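Search this site Search Go

The slow bench is the good bench

By Burgi Fuchs
March

My neighbor leaned into the workshop last Sunday, watched for a bit, and asked when the thing was going to sew by itself. I get this question a lot. I've gotten it so often that I've started to think the question is the problem, and since I have a column to fill, here we go!

We are two years into the build. It's a two-armed setup on a bench at Henen, the shared shop behind the old dairy, and the left arm is called Ato and the right one is called Furia (she earned it, the first gearbox on that side was a screamer). You sit at a pair of hand controllers and the arms copy you, smaller and steadier. The job is stitching practice pads, the fake skin that students learn on. No patients, no plans for patients. I fix espresso machines for a living.

What I want to argue for is keeping my hands on it. Everybody in the hobby is in such a hurry to get the person out of the chair. You build an arm, you get it to pick up a block, and by the next weekend you're collecting data so it can pick up the block without you. I understand the pull, I really do. But I think we skip the part where you learn what the job is.

Take the needle. I spent over 300 hours in that chair before I understood that a curved needle wants to be turned, and that every time I pushed it I was bending it or tearing the pad. I'd read that in a book on day one. Knew it, could have told you! My wrists didn't know it, and the jaws certainly didn't. If I'd recorded my first 41 stitches and trained something on them, I would have had a machine that tore pads exactly the way I do, only at night, with the lights off, while I slept.

And thread, good grief. Thread is worse than the needle. You leave the tail long and it wanders off behind a wrist and you pull the wrong side. You leave it short and the knot won't close. On the Pfister controller (a board I'd buy again, grumbling about the connectors) I ended up slowing the wrist motion way down just so I'd have time to look where the slack had gone. People told me that was a step backward. Fine, it's my bench.

I'm not against automation. Furia already parks herself, and I'd love it if the two of them could hand the needle across without me holding my breath. Give me that one piece and I'll bake you a cake. But I want to pick the pieces myself, after I've done them badly for long enough to know which ones are dull and which ones only look dull from the doorway.

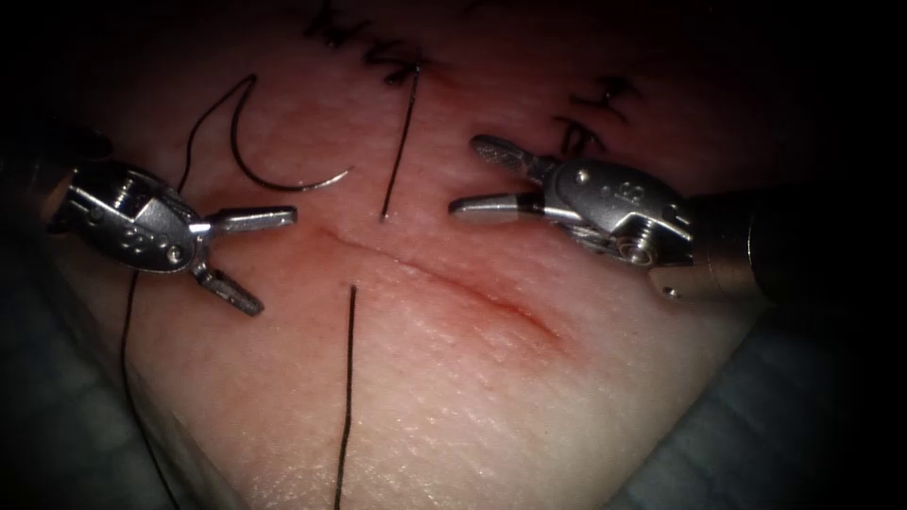
So no, I don't have a date for when it sews by itself, and I've quit making one up to be polite. Come by the shop in the evening and take a turn in the chair first. Then ask me again.

Comments

tinsnip: Nine months on my arm and I went straight to the self-driving part. Can confirm it learned all my bad habits. Going back to the sticks.

Marlow_K: Disagree a little. I learned more from watching mine fail on its own than I ever did driving it. But slowing down the wrist is a good tip, trying it tonight.

gravelpit13: What kind of cake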